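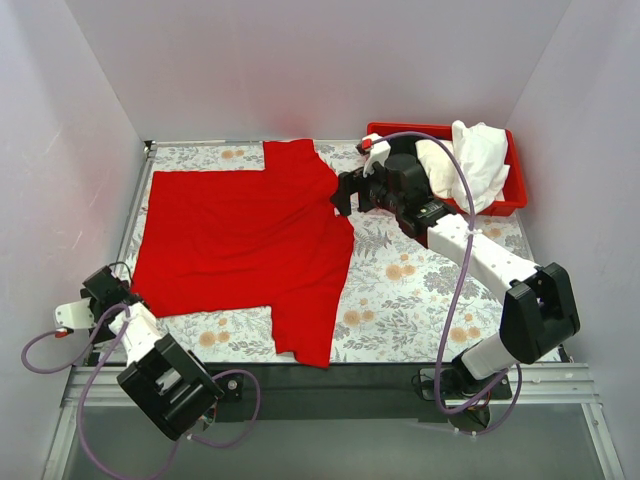
A red T-shirt laid flat on a fern-print mat.

The T-shirt, known in much of Australia simply as a tee, is a light pullover garment with short sleeves and no collar, named for the shape it makes when it's spread out on a flat surface. It is worn by nearly everybody at one time or another, from babies to great-grandparents, and it has wandered a long way from its beginnings as something that was meant to stay hidden under a proper shirt.

Origins

The garment grew out of the one-piece woollen and cotton underwear of the nineteenth century, which was eventually cut in two at the waist so that the top half could be worn by itself in warm weather. Sailors, dock hands and farm workers took to it early on, as you might expect of people who did heavy work in the sun. By the early twentieth century it was regular issue in several navies, and after the Second World War a good many returned servicemen went on wearing theirs around the house and garden, often to the dismay of older relatives who felt that underwear was underwear, wherever it happened to be worn.

Films of the 1950s helped the tee out into the street, and printing did the rest. Once it was cheap to put a picture or a few words across the chest, it became a souvenir, a uniform and a way of telling strangers which band you liked, sometimes all in the same week.

Fabric and construction

Most tees are made of cotton jersey, a fine knit with a smooth face and a slightly loopy back. Jersey stretches because it is knitted and not woven, and this is also why the hem of an older shirt tends to curl up when it's put down on a bed or table. Many tees have a body knitted as a tube, with no side seams at all. These are cheaper to make, though they have a habit of twisting around the wearer after a few washes - a fault that home sewers call "spiralling" and everyone else just grumbles about.
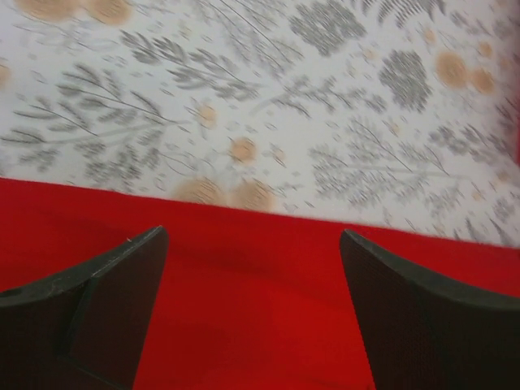 The neckband is usually a strip of ribbing, sewn on with a little tension so that it sits close to the skin. A better-made shirt will have a tape running from shoulder to shoulder across the back of the neck, covering the seam and keeping the whole thing from sagging. Weight is given in grams per square metre, with the lighter ones favoured for summer and the heavier ones for printing and work.

Colour and washing

Strong reds and navies are the colours most likely to let go of some dye in the first wash, and it's a kindness to the rest of the laundry to wash them separately in cold water. Turning the shirt inside out protects a print, and drying it in the shade helps slow the fading that an Australian summer can otherwise manage before Christmas. If a tee is pegged at the hem, the peg marks end up where they're least noticed.

Local manufacture

The town of Murkalow had a knitting mill for much of the last century, and there are still people in the district who can tell a Murkalow tee by the double row of stitching at the sleeve. At its busiest the mill employed roughly 800 people and ran its machines through the night in December to fill the holiday orders. The Harholm label was its best-known line, sold in packs of 2 through country drapers, and a great many of them finished their days as paint rags and cricket-bat wipes, still quite soft and perfectly useful.

The mill's yarn store was later taken over by Bisgaard, a small screen-printing firm that began with club shirts and school leavers' tops. Its smallest order was 70 shirts, a figure that caused some friendly arguing among the smaller netball clubs, who would pool their orders and sort out the colours afterwards. 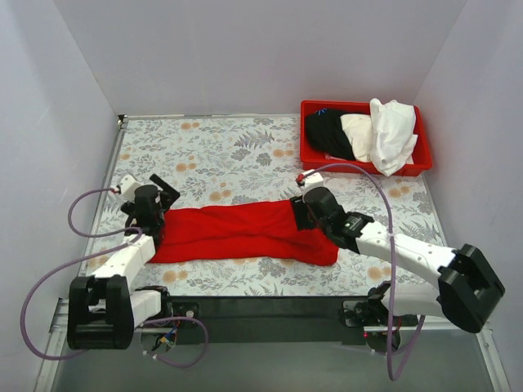

Gopinath Gowda
Contributing Editor, Clothing and Textiles
Last revised 1/18/26

Folding and storage

Shops generally fold the sleeves and sides in behind the body and then bring the hem up to the collar, which leaves the front on show. At home there are as many methods as there are households. Some people fold in thirds and stand the shirts upright in a drawer, others roll them for travelling, and plenty of us have a pile on a chair that never quite makes it any further. Knitted cotton is forgiving stuff, and most creases will drop out with an hour's wear.

Hangers are best kept for shirts worn often, as the shoulders of a heavier tee can stretch into little points if it is left hanging for months.

See also: Jersey (fabric); Screen printing; Singlet; Murkalow Knitting Mill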